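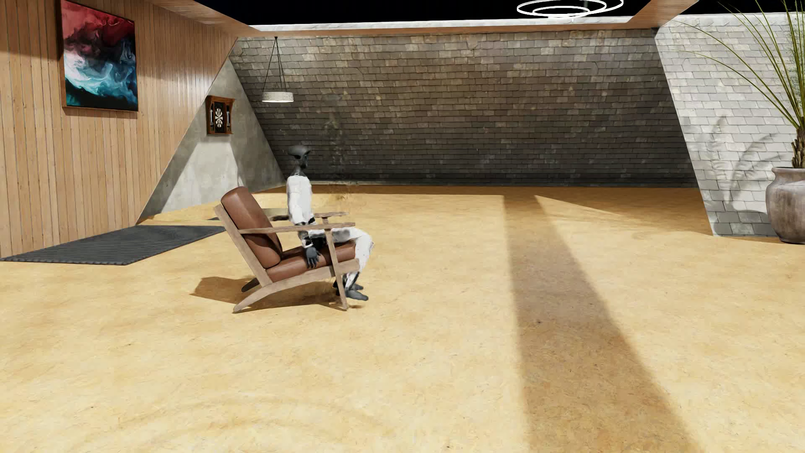 Rendered figure seated in a wooden-framed lounge chair.

Review: the Mangubat lounge chair, one year in
By Consuelo Toledo
March 20, 2019

I bought the Mangubat from the Jollness showroom in Arninbridge and have used it most evenings for a year. It replaced a recliner that had taken up half the living room. The Mangubat has an ash frame, flat armrests, a webbed base and two loose cushions. I paid 400 dollars. The shop now has it at 300 without the headrest, and I would take that deal, as the headrest slides down and I stopped using mine in February.

Assembly

It comes in one box. The side frames are already glued, so you only join them with the front rail, the back rail and the backrest. There are eight bolts and one hex key. The key in the box is too short to turn properly inside the back rail. I used a longer one from the toolbox and was finished before dinner. Leave the bolts loose until everything is in, then tighten them with the chair standing on a level floor. I did it the other way the first time and one leg sat high.

Comfort

The seat is low and tips back a little. For reading it is very good. For eating or typing it is not, and I would not buy it as a desk chair. I am five foot four and my feet reach the floor if I sit slightly forward. Nhung Đỗ, my neighbor, is much taller and said the back stopped short of her shoulders.

The armrests are wide enough for a mug. They are also hard, and after an hour with a heavy book I notice it in my elbows. Getting up takes a push on both arms. My mother will not sit in it for that reason.

Wear

The seat cushion has softened and now has a dip at the front edge. Turning it over every few weeks helps. The covers zip off and I have washed them cold twice. They shrank a bit the first time, and the corners have been tight to get back on since.

The webbing is still firm. One bolt on the left side works loose and the chair creaks when it does — a quarter turn fixes it. The finish is oil, so a wet glass left a ring on the right arm. I sanded it lightly and rubbed in some Mostomum wood oil, and it blended in well enough.

Service

I wrote to the shop about the headrest and got an answer from Ostap Levchenko within the week. He sent longer straps at no charge. They did not cure the sliding, but they were a slight improvement.

Rating: 4 out of 5. Replacement cushions are sold separately, in gray or rust only.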